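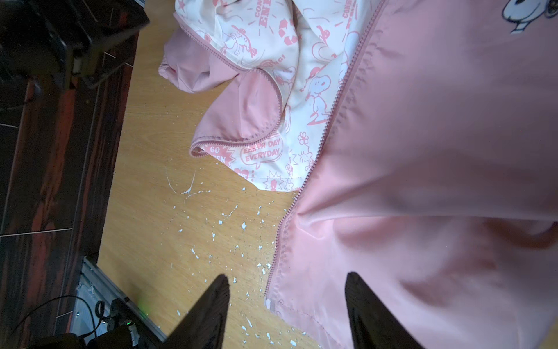
Pink zip-up with the printed lining. EARTH DAY EVERYDAY.

Stories > Short Fiction > The Olen Street Orders

The printer jammed at order 79. Of course it did. Valentine's week, the whole kitchen floor covered in padded mailers, and the label printer makes a sound like a goose and quits.

I hit it. Then I apologized to it. Then I turned it off and on and it spat out half a label that said ATVIL.

Atville was me. Return address. Great.

I had until five to get everything to the post office on Olen Street. The clock on the stove said 2:20 but the stove was 11 minutes slow, had been since we moved in. So 2:31. Fine. Plenty of time. No time at all.

What I sell is hearts. Felt ones, hand stitched, you pick the two colors and I put initials on the back. I started the shop with seven of them in a shoebox. In January somebody with a big following bought one for her mother and posted it, and I woke up to more orders than I had felt. My sister said raise the price. My husband said hire someone. I said I'd think about it and went and bought more thread.

So, labels by hand. Black marker, best printing. Idaho. Ohio. Ohio again. A woman in Maine who wanted her late husband's initials and her own, red on gray, and had written in the notes box, no rush, he won't mind. I did hers slower then the rest.

2:58. My hand was cramping.

The phone rang and I got it with my elbow. Prevusance, about the policy. Did I know that a business run out of the home might not be covered under my current plan? I said I did not know that. Did I have a minute to talk inventory? I looked at the inventory. The cat was asleep on Nevada.

I said call me on the fifteenth.

"Is there a value you'd put on your stock, ma'am? Just for the file."

"Four hundred and two dollars," I said. I have no idea where it came from. It sounded like a number a real business would say. He typed it in. I could hear him typing it in.

3:40. Out of mailers. Three hearts left and no mailers. I cut up a Kowalczyk Bakery bag, the white kind, turned it inside out and taped the daylights out of it. Smelled like poppy seed. Somebody in Tennessee was going to open their valentine and get hungry.

Boots. Keys. Not those keys. Two laundry baskets of mail down the back steps with ice on every one of them, me going sideways like a crab, saying please please please out loud to nothing.

The car started on the second try.

The line at Olen Street was out the door. Everyone with a card or a box, everyone late, all of us steaming in our coats. A man ahead of me had roses for some reason, just holding them. The clerk looked at my baskets and shut her eyes for a second.

"All of these today?"

"Please."

She started scanning. Beep. Beep. She didn't say anything about the handwriting. When she got to the bakery bag she stopped, held it up to her nose and looked at me over her glasses.

"Poppy seed," I said.

"Huh," she said. Beep.

It was dark by the time she handed me the receipt. It was long enough to wear. I folded it into my pocket and sat in the car with the heater going, and that was when I felt it in there, under the paper. Soft. Felt. Red on gray.

I ran back and knocked on the glass. She was already turning the sign, and she looked at me, and she looked at the heart in my hand, and she unlocked teh door.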